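Recording Simulated Grasp Demonstrations for the Vindari Learning Set

This guide sets out the procedure for recording demonstrations in the Cedamberg simulator for use in training grasping policies. It applies to all staff and visiting students who contribute episodes to the Vindari set. Readers should already have an account on the Tolach server and should have completed the introductory session on the hand controller.

The views shown on this page come from the wrist camera, which is the principal input to the policy. Operators are asked to work from this view whenever possible, even when a wider view is available on the second monitor. A demonstration guided by information the policy will never receive is of limited use to it. 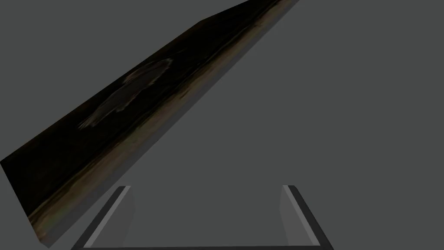

Touran Pakzad
Demonstration Data Coordinator, Vrettos Laboratory

Before you begin

Log in to the Tolach server and open the recording client. Confirm that the client displays the current task list. If the list is empty or shows tasks you have already completed, press Refresh and wait for the status line to turn green.

Select a task and read the instruction text in full. The instruction is stored with the episode and will be given to the policy during training, so your actions must match it. If the text names an object you cannot find after a reasonable search, end the episode and mark it "target missing." Do not substitute another object.

Check the following settings in the client:

Recording rate: 30 frames per second
Wrist camera: on
Gripper start state: open
Object randomization: on
Episode limit: 70 seconds

The episode limit is fixed by the server. The other settings can be changed by the operator and are sometimes left in the wrong state by a previous user.

Step 1. Start the episode and hold still

Press Record and keep the controller still until the counter appears. Movement during this interval is written to the file and must be trimmed by hand at a later stage. When the counter is visible, the arm is yours to move.

Step 2. Bring the target into the wrist view

Move the arm slowly until the target can be seen clearly. Long objects deserve particular attention. With a plank or a stick, the wrist camera often takes in only part of the length, and the far end may lie well outside the view. Tilt the wrist to judge the direction in which the object runs before you choose a place to grasp it.

Dark wood textures can make it difficult to tell one face of an object from another. Look for the lighter side face, where there is one, and use it to judge the angle. Shadows should not be relied upon, as the lighting in several of the plain gray environments is very even.
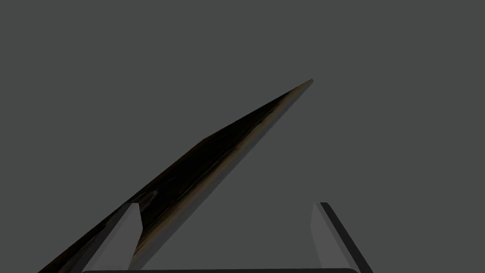

Wrist view with a long, pointed object crossing the left finger. The space between the fingers is clear.

Step 3. Align the fingers

Turn the wrist so that the two fingers will close across the narrow dimension of the object. For a tapered object, choose a point where the sides are close to parallel – a grasp near the tip is likely to slip.

An object that overlaps a finger in the camera view is not necessarily between the fingers. It may be nearer to the camera, or off to one side. Where there is doubt, back away, re-center and approach again. A corrected approach is a perfectly acceptable demonstration, and the set benefits from having a number of them. Please do not restart an episode merely to obtain a cleaner path.

Step 4. Close, lift and hold

Close the gripper in a single motion. Repeated opening and closing in quick succession produces action labels that are hard to learn from. Once the fingers have closed, lift the object and hold it for 3 seconds. The client will sound a tone when the hold has been registered.

If the object falls, you may try again within the same episode, provided that it can still be reached. Should it come to rest beyond the reach of the arm, press Stop and mark the episode "failed – out of reach." Failed episodes are retained. They are used in training the success classifier and must never be deleted by the operator.

Step 5. Work with mixed objects

The later tasks place several objects near one another. Identify the target named in the instruction and plan an approach that leaves its neighbors where they are. Contact with a neighboring object does not invalidate an episode, but it must be noted with the Contact button at the time it occurs.

Objects with openings, such as keys and rings, call for some care. The fingers should close on solid material and should not be passed through the opening unless the instruction requires it. On a key, the shaft is generally the better choice.

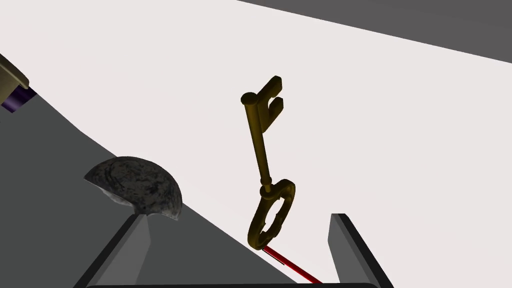

A key in the wrist view, with a half-dome of stone texture to its left and both fingers spread.

Step 6. Label and submit

At the end of each episode the client presents a short form. Select the outcome, confirm the target and add a comment if anything unusual took place. Comments should be brief and factual. "Object passed through finger on closing" is helpful to the reviewers; "strange behavior" is less so.

Submit in batches of 16 episodes. Smaller batches are accepted at the end of a shift. Keep the client open until the upload bar has cleared, as a batch interrupted during transfer must be sent again from the beginning.

Review of submitted episodes

Stavros Zervas reviews each batch and returns it as accepted, accepted with edits, or returned for relabeling. In most cases a return concerns the outcome label, and the episode itself does not need to be recorded again. Relabeled batches should be submitted under their original batch name.

Operators who notice a fault in the simulator, such as objects that overlap at the start of an episode or a camera that does not follow the wrist, should stop recording and file a report through the Help menu. Include the task name and the batch name. Episodes recorded before the fault appeared may be submitted in the usual way.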